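**Opinion pages: syndicated columns showing wrong country edition**
Status: open, workaround on 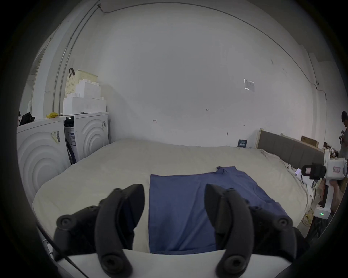 Readers in Savdale getting the Pultina front page again. Foreign press roundup is the worst hit, column on border policy shows with the Kiani election sidebar and no byline.

09:40 - cleared edge cache, no change. 125 complaints in the inbox, mostly the same thing: "why am I reading someone else's editorial"

10:15 - Triltavano feed is sending region tag blank on anything over 4000 characters. Short pieces fine. So its the long op-eds only.

10:50 - tried forcing default region in the import. Fixed 57 articles, broke the letters page. Rolled back.

11:30 - feed log stops at 1000 lines so can't see the overnight batch. Raised limit, waiting on next pull.

Workaround: editors set region by hand before publish. Desk not happy, elecion week.

To do
- ask Triltavano if they changed the template in May
- re-run the roundup once tag is back
- put bylines back on

Leaving open til the evening pull.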